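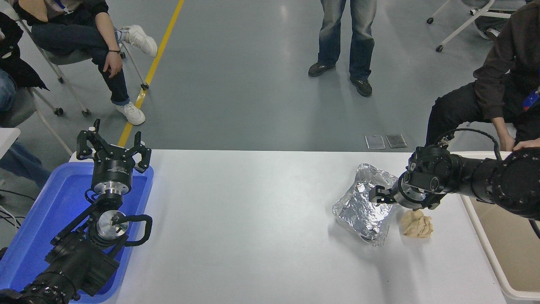 4. Setting Up the Flellness Height-Adjustable Table

This section covers placement, leveling, and first power-up of the table base. Assembly of the legs and top is covered in Section 3. Do not connect power until step 6 of 4.2.

4.1 Before you start

Check that the floor can carry the full load. The rated load on the top is 383 pounds, spread evenly. A single load placed within 3 inches of either short edge must not exceed one quarter of the rated load.

Required tools:
Spirit level
17 mm open-end wrench
Tape measure
Phillips screwdriver, medium

CAUTION: Two people are needed to move the assembled table. Lift by the steel frame only. Lifting by the top can pull the inserts out of the board.

4.2 Placement and leveling

1. Move the table to its final position. Leave a gap of at least 3 inches between the back edge and any wall, shelf, or window sill.

2. Confirm that nothing is mounted above the table within its travel. The highest setting is 26 inches above the lowest.

3. Turn all four feet fully in, then back each one out two turns.

4. Place the level along the long side of the top. Adjust the feet at the lower end until the bubble is centered.

5. Place the level along the short side and repeat. Recheck the long side afterward. Tighten the lock nuts with the wrench while holding the foot still.

6. Route the power cord through the clip on the rear crossbar and plug it into a grounded wall outlet. Leave enough slack for full travel.

Note: Do not use a power strip that is attached to the top. If a strip must be used, fix it to the wall or floor.

4.3 First power-up (reset)

The controller ships without a stored height and will not move up until it has been reset.

1. Clear the area under the top.

2. Press and hold the DOWN key. The display shows RST after some 17 seconds.

3. Release the key, then press and hold it again. The table lowers slowly to its end stop and rises slightly.

4. Release the key when a number appears on the display.

If E3 appears, one leg cable is not seated. Unplug the table, push both connectors at the control box fully home, and repeat from step 1.

CAUTION: Anti-collision sensing is off during reset. Keep hands and feet clear of the frame.

4.4 Storing heights

1. Move the table to the height wanted.

2. Press M, then press 1, 2, or 3 within five seconds. The display flashes once.

To replace a stored height, repeat both steps. Stored heights are kept when the power is off. They are erased by a reset.

4.5 Bases with the Peklow foot kit

Tables supplied with the Peklow kit have wide rubber pads in place of the standard feet. Leveling is the same, but the lock nut is above the pad plate and is reached from the inside of the leg. Recheck the level one week after setup and again each January.

Section revised August 31, 2023. Technical editor: Abimbola Tijani.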